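January, 4:40 p.m.
Entered by: M. Fankhauser

Cup task, teleop, continued. The plan this morning was to get through 100 demonstrations before lunch, a plan made by a person who had slept well and hadn't yet touched the leader arm. I stopped when my elbow did.

The task as written on the Forkari sheet is one line: "pick up cup, place upright on disc." Whoever wrote that line has hands. With two fingers and a half-second of doubt between my wrist and the robot's, it breaks up into a lot of small decisions the sheet doesn't mention. Which wall of the cup do you take? How far in does the inside finger go? When do you start turning, and do you turn the wrist or swing the whole arm and hope?

For a cup lying on its side I have settled on going in at the mouth, one finger inside and one outside, and closing on the wall near the rim. I tried taking it around the body yesterday and it squirted off like a bar of soap, 3 times, each time in a new direction. The wall grasp is duller. It also means the cup comes up hanging from its edge, so the turn has to be slow or the base swings into the table and you get a knock that the policy will no doubt learn to love. 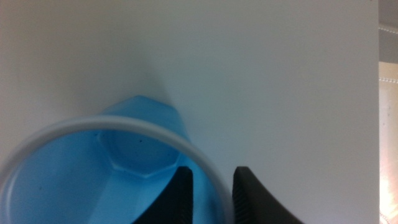
Trummer read over the first half of this and objected that I'm teaching it my habits and calling them a strategy. If every demo goes in with the same finger on the inside, he says, then the first time the cup lies the other way around the arm will go all the way around the table to find the mouth from its favorite side. He wants half the set done with the fingers swapped. He would also like to point out that he said this in the Vitance runs too, and it's in the notebook.

It is in the notebook. I looked. Fine, swapped fingers from the next block on.

Other things that went into the file whether I wanted them or not:

- I hesitate before closing. Every time, a little hover, as if asking permission. Replayed at speed it looks like the robot has lost its train of thought. Nider's script can trim pauses but it also trims the ones that matter (waiting for the cup to stop rocking), so I've left it off.

- Watching the wrist view only, I come in too low. Watching the side view only, I come in too far forward. Using both, I come in beautifully and forget to press record. 2 good ones lost that way.

- Hand guiding for comparison: 15 episodes pushing the arm directly with the motors slack. Smoother paths, much nicer turn, and my sleeve is in most of the wrist footage. Marked "do not train" and moved to the other folder. Shame, they were the best of the day.

Start positions. I had been putting the cup back wherever my hand happened to drop it, and calling that random. It's about as random as where I leave my keys. From now on the cup position comes from the list, including the annoying ones out by the edge, and the disc stays put until the basic version works. Once it does, the disc moves as well, and we all find out how much of this was really about the cup. 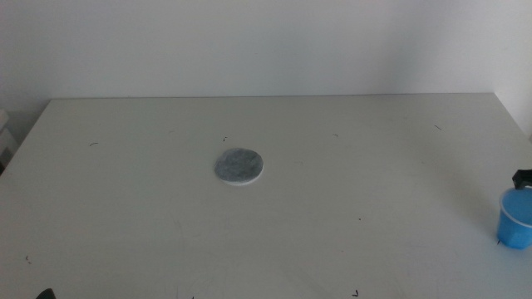 Far positions need a different approach with the arm. If I reach straight across, the elbow joint gets close to its limit and the follower goes stiff, then catches up all at once. Better to bring the base around first, pause, then extend. I've done it both ways and kept only the second. If someone else takes a shift on the leader, please do the same, or at least be consistently wrong so we can find you in the data.

Releases: open the fingers, go straight up, THEN back off. Backing off first drags the inside finger against the wall and takes the cup with it. I know this and did it anyway, repeatedly, toward the end. Those are tagged as failures. The tag field says "operator," which seems fair.

To do:
check the delay on the leader side again, it felt worse after lunch
swapped fingers, next block
ask Trummer to drive a few so the arm has someone else's habits to choose from
tape for the elbow rest

Recent entries
Leader arm: new grips, old problems
Vitance runs, what we kept
Pause trimming with Nider's script
Forkari task sheet, second reading
Who moved the zero position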